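3 Auspacken und Aufstellen der Gitterablage Bindon

Kapitel 2 (Lieferumfang) sollten Sie gelesen haben. Die Erfahrung zeigt, dass Sie es überblättert haben. Die Kurzfassung: eine Ablageschale aus schwarzem Drahtgitter, ein flaches Gitterteil, vier Klebefüße, ein Beutel mit Klammern und dieses Heft. Wer die Ausführung „Bindon 500“ bestellt hat, findet zusätzlich eine zweite Schale, meistens in dem Karton, den man zuletzt öffnet.

3.1 Platz schaffen

Am einfachsten packt man auf dem Fußboden aus. Der Schreibtisch, auf den die Ablage später soll, ist dafür erfahrungsgemäß zu voll. Wäre er es nicht, hätten Sie keine Ablage bestellt.

1. Räumen Sie eine Fläche frei, auf der Sie um die Kartons herumgehen können. Glatte Böden wie Fliesen oder Parkett eignen sich gut, langfloriger Teppich verschluckt Klammern und gibt sie erst beim nächsten Staubsaugen wieder her.

2. Stapeln Sie ungeöffnete Kartons an einer Seite, den größeren nach unten. Auf die andere Seite kommt alles, was schon ausgepackt ist. Vermischen sich die beiden Seiten, fangen Sie bitte noch einmal an.

3. Legen Sie lose Kabel an die Wand oder ziehen Sie sie für die Dauer der Arbeit ganz ab. Ein Verlängerungskabel zwischen zwei Kartons wird im Lauf einer Stunde dreimal gesehen und beim vierten Mal vergessen.

4. Lassen Sie die Versandetiketten auf den Kartons, bis alles steht. Für eine Reklamation brauchen wir die Nummer vom Etikett. Fotos vom Altpapiercontainer können wir leider nicht auswerten.
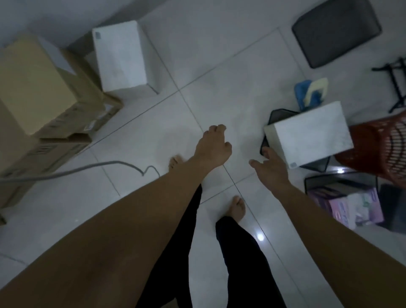 Abb. 3-1: Kartons auf Fliesenboden, Kabel noch nicht verräumt.

VORSICHT: Stolpergefahr. Schlaufen im Kabel sind schlimmer als das Kabel selbst. Streichen Sie sie flach, bevor Sie mit einer Schale in beiden Händen durch das Zimmer gehen.

HINWEIS: Öffnen Sie immer nur einen Karton. Wir wissen, dass Sie es anders machen werden, möchten es aber geschrieben haben.

3.2 Karton öffnen

5. Schneiden Sie das Klebeband flach auf, Klinge höchstens wenige Millimeter tief. Die Pulverbeschichtung des Gitters verträgt Aktenordner, Kaffeebecher und Katzen. Teppichmesser verträgt sie schlecht.

6. Klappen Sie alle vier Laschen ganz nach außen. Halb geöffnete Laschen haken sich gern im Gitter ein, und dann heben Sie den Karton gleich mit hoch.

7. Nehmen Sie die Schale am Rand heraus. Der dickere Draht rundherum ist dafür da. Ziehen Sie nicht am Gitter, es gibt nach und behält die Form Ihrer Finger.

8. Suchen Sie das flache Gitterteil. Es liegt bei der Auslieferung in der Schale oder darunter, je nachdem, wer im Lager Erkandale gepackt hat. Im August, wenn dort die Aushilfen arbeiten, kann es auch hochkant an der Kartonwand stecken. Schwarz auf braun sieht man es, schwarz auf schwarz nicht: Heben Sie die Schale also gegen einen hellen Hintergrund, bevor Sie uns ein fehlendes Teil melden.

9. Den Beutel mit den Klammern legen Sie ungeöffnet in eine Tasse. Die Tasse merken Sie sich.

3.3 Prüfen

Die Prüfung dauert eine Minute und erspart den Anruf bei uns, der länger dauert.

10. Halten Sie die Schale am Rand und kippen Sie sie leicht, bis Licht auf den Boden fällt. Die Rillen sollen gerade und parallel verlaufen. Eine einzelne leicht flachere Rille ist kein Mangel. Sie fällt auf, sobald man sie gesucht hat, und danach jeden Tag.

11. Fahren Sie mit dem Daumen am Randdraht entlang. Spüren Sie ein überstehendes Drahtende, hören Sie auf zu fahren und reklamieren Sie.

12. Halten Sie das flache Gitterteil vor die Schale und vergleichen Sie beide. Die Beschichtung soll gleich schwarz sein. Das Flimmern der beiden übereinanderliegenden Gitter ist Physik und von der Garantie ausgenommen. 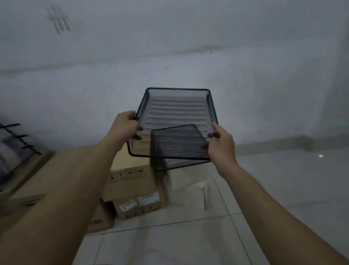

King-fai Tu schreibt uns dazu, er habe das flache Teil beim ersten Mal für einen Deckel gehalten und einen Nachmittag lang nach den Scharnieren gesucht. „Im alten Heft steht nur ‚Gitterteil einsetzen‘. Einsetzen wo? Wenn man es quer hineinstellt, klemmt es, und zwar so gut, dass ich es fast dort gelassen hätte.“ Sein Vorschlag, die Richtung dazuzuschreiben, wurde übernommen. Er findet sich in Schritt 15, und wir danken dafür, auch für die Länge der Zuschrift.

3.4 Zusammensetzen

13. Drehen Sie die Schale um und kleben Sie die vier Füße in die Ecken. Die Folie muss vorher ab. Drücken Sie jeden Fuß eine halbe Minute lang an. Wer nur bis zehn zählt, findet ihn später auf der Tischplatte wieder.

14. Drehen Sie die Schale zurück. Steht sie wackelig, ist meistens ein Fuß schief geklebt. Prüfen Sie trotzdem auch den Tisch. Wir haben schon Ersatzfüße an Kunden geschickt, deren Tisch wackelte.

15. Setzen Sie das Gitterteil als Trennwand ein, und zwar längs, also quer zu den Rillen. Die lange Kante zeigt nach unten. In der anderen Richtung klemmt es, was zunächst wie ein Erfolg aussieht.

16. Nehmen Sie die Klammern aus der Tasse und befestigen Sie die Trennwand am Randdraht, je eine Klammer pro Seite. Die übrigen sind Ersatz. Sie sind für die Schublade bestimmt, in der schon die Ersatzteile aller anderen Möbel liegen.

HINWEIS: Die Trennwand kann weggelassen werden. Viele Kunden tun das und verwenden sie als Untersetzer. Sie ist dafür weder geprüft noch besonders geeignet.

3.5 Aufstellen und beladen

Die Schale ist 352 mm lang und braucht nach hinten etwas Luft, damit man sie am Rand greifen kann. Messen Sie vorher. Ein Regalfach von 352 mm Breite ist zu schmal, auch wenn die Zahlen das Gegenteil nahelegen.

17. Stellen Sie die Schale auf ihren Platz, bevor Sie sie füllen. Volle Schalen lassen sich schieben, aber die Füße bleiben dabei gern zurück.

18. Legen Sie Papier flach ein. Pro Schale sind 500 Blatt zulässig, mit eingesetzter Trennwand 200 auf jeder Seite. Die fehlenden 100 gehen für die Trennwand und unsere Vorsicht drauf.

19. Bei der Ausführung mit zwei Schalen darf die obere erst beladen werden, wenn die untere mindestens zur Hälfte gefüllt ist. Zusammen ergibt das 1.000 Blatt. Wenn Sie diesen Wert erreichen, lesen Sie bitte ein paar davon.

20. Kleinteile wie Büroklammern legen Sie in einen Becher und den Becher in die Schale. Auf dem gerillten Boden sortieren sie sich sonst selbst, und zwar nach einem System, das wir nicht dokumentiert haben.

ACHTUNG: Keine Flüssigkeiten in offenen Gefäßen auf das Gitter stellen. Was durch das Gitter läuft, läuft auf das, was darunter liegt, und das ist immer die Steuererklärung.

3.6 Verpackung

21. Falten Sie die Kartons flach und bringen Sie sie zum Altpapier. Die Rückgabefrist beginnt mit der Zustellung. Einen Karton aufzuheben ist vernünftig, alle aufzuheben nimmt genau den Platz ein, den die Ablage schaffen sollte.

22. Rollen Sie die in Schritt 3 beiseitegelegten Kabel wieder aus und stecken Sie ein, was eingesteckt gehört. Bleibt der Bildschirm dunkel, liegt das in aller Regel nicht an der Ablage.

Ersatzfüße und Klammern liefert Ertürk über die Ausgabestelle Tronunstead. Bitte geben Sie die Nummer vom Versandetikett an. Weiter mit Kapitel 4, Wandmontage. Dafür brauchen Sie eine Bohrmaschine und einen zweiten Menschen mit Geduld.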